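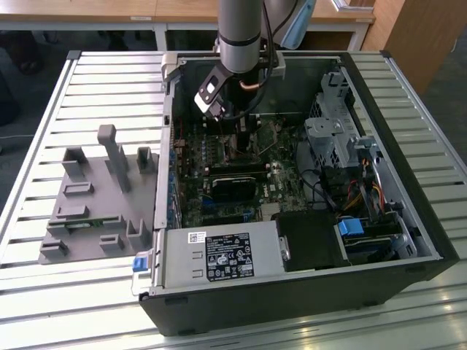
Larysa Panasiuk asked after the last edition whether the power lead really has to come out before the side panel does. Yes, every time, and the step has been moved to the start of this section.

4.2 Opening the tower and checking the inside

1. Shut down the computer. Unplug the power lead, then the monitor, keyboard and network cables.

2. Hold the power button in for a few seconds to discharge what is left in the supply.

3. Lay the tower on its side on a stable bench, with the removable panel facing up.

4. Release the panel and lift it away. Store it flat, where it won't get stepped on.

5. Touch bare metal on the chassis before you reach in. Do this again if you leave the bench and come back.

6. Check that the memory modules and any expansion card are fully seated. Press on the edges only.

7. Look over the power wires and data cables. Push any loose connector home by its plastic body, never by the wires.

8. Copy the details from the power supply label onto the Mudcombe service sheet, form 128.

CAUTION: Do not open the power supply. It has no parts you can service, and it can hold a charge after it is unplugged.

Note: Expansion-slot tabs and drive handles vary in colour between models. Go by the position shown in your own maker's manual.

Note: Dust should be cleared with short bursts of canned air, keeping the can upright. Don't use a household vacuum.

9. Refit the panel, stand the tower up and reconnect the cables, power lead last.

If the computer doesn't start, go to section 4.3.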